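17 November 2019
Door operators, Toston building and the Isaksson wing. Notes as I go, will tidy later (won't)

Picking up from the last page. West entrance of Toston still closing too fast after the new spring setting. Timed it again with the phone, same as before, then slower, then same. Something drifting. Suspect the valve screw is backing out by itself. Put a paint dot on the screw head so we can tell if it moves between now and the next check. Should have done that the first time.

Hold-open on the west door is now 10 seconds from full open. Tried it with the loaner chair, me pushing myself, not being pushed. Fine going in. Coming out, the plate is on the wrong side of the swing so you have to hit it, back up, wait, then go around the leaf. By the time I was lined up most of the hold was gone. More time would cover it up but the real fix is moving the plate. Wall there is block, so surface box, wireless plate, no chasing. Ask what wireless plates we have left. Think there is one Liltance in the drawer with no battery cover.

East entrance: plate dead from outside, works from inside. Checked battery first (fine). Checked the channel on the little switches, somebody had set them the same as the plate at the loading door, so pushing one opened the other depending where you stood. That explains the complaint in March about the loading door opening "on its own." Reset both, wrote the new channel inside each cover in marker. Please, everybody, write it inside the cover.

Isaksson wing, ground floor. Four doors on the step-free route, walking it from the bus shelter to the study room:

Outer door. Good. Plate height good. Sign on it says PUSH TO OPERATE and is half peeled.

Inner vestibule door. Operator works but the two leaves overlap if both get called at once, and a person in a chair plus a backpack on the rear handles barely clears. Needs the delay between them longer. Left at 3 seconds for now, was set to nothing at all. Watch it.

Corridor fire door. No operator, magnetic hold. Held open when I got there and released OK when I used the test button. Opening force when shut is awful, gauge pegged past what I'd want for anybody with a bad shoulder never mind a chair. Closer is at full spring power for no reason I can find. Did not touch, it's a fire door, needs sign-off first. Emailed.

Study room door. Lever handle loose. Tightened. Strike plate was rubbing, filed it a hair.

So three out of four usable without help today, and the fourth only while the magnet is holding it. On the campus map the whole wing is marked as step-free with a blue dot and no comment. Step-free yes. Not the same thing as getting in by yourself. We should have a second mark for doors, powered / held / heavy, and the map people could pull it straight out of our Biltetero sheet where all of this is sitting anyway. I know there's a column for it, it's just empty on most rows.

Room tags. 329 is still listed in the sheet as having a powered door. It doesn't. It has the bracket for one and two capped wires. Somebody ordered it, somebody fitted the bracket, then nothing. Changed the row to "prepared, not fitted" and put my initials. If a student got sent to 329 on the strength of that row I'd like to apologize to them.

Bench work after lunch. Opened up the push plate that came off the Toston basement door. Contact spring bent flat, so it only makes if you hit the bottom third. Bent it back, works, but it'll go again, that metal is tired. Swapped in one from the scrap plate. Pressed it all over with one finger, then knuckle, then elbow, then the end of a cane. Makes everywhere now except a thin strip along the very top which I can live with on a plate that size.
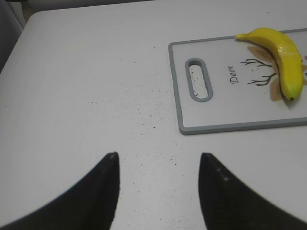 Viera Tóth: don't live with the top strip. If the plate goes back up at the height it was, that's exactly where people standing with crutches lean on it. They come at it from above with a forearm. Either pack the spring out a little or drop the plate. I'd drop the plate, there's room over the skirting.

OK, agreed, I was thinking only about chairs. Dropping it. Old holes will show, filler and a dab of the wall paint if there's any left in the can. Also packed the spring with one washer while I had it open. The top strip makes now too, lightly. So both.

Did the same check on the spare plates then, from above with a forearm. Two of them had the same dead strip. Means it's likely on the walls all over the place. Adding a line to the check form: press top, middle, bottom, both corners, with forearm. Takes no time.

Form is up to 13 lines with that. Viera would like it back on one side of one page. Could lose "condition of paint," which no one ever acts on, and the line for the key number now that's in the sheet.

Batteries. Wireless plates again. The Liltance ones blink when low but the blink is inside the cover so what use is that. Going to just change them all on a date and not wait. Guilan Zou thinks once a year is enough for inside doors and the outside ones should be done before the cold. Sounds right. Outside ones this week then, frost already on the handrail this morning.

Low-energy notice stickers: we're out. The ones we do have are the old wording and the yellow has gone nearly white on south facing doors, can't read it from the path. Order the ones with the bigger type. Contrast matters more than the color I think but get yellow with black anyway so they all match.

Also, the mat in the Toston west vestibule. Edge is curling right where the small front wheels of a chair land. Caught me twice. Taped down for tonight. Recessed mat well is deeper than the mat, so wrong mat, or they threw out the underlay when they cleaned. Measure the well. Ask cleaning about the underlay before ordring anything.

Left for tomorrow or whoever is in:
- paint dot on west valve screw, has it moved
- rehang basement plate, lower, filler in old holes
- channel written inside the loading door cover, done, but check I wrote the right one, was in a hurry
- battery cover for the drawer plate, or print one
- chase reply on Isaksson fire door closer
- 329, find out who has the operator. It must be in a box somewhere
- outside batteries, get the long screwdriver back from Guilan
- stickers

Gauge is back in its case. It was reading a bit high at rest, zeroed it before Isaksson but not before Toston, so the Toston force numbers on the form are suspect. Redo west and east when you're there for the batteries.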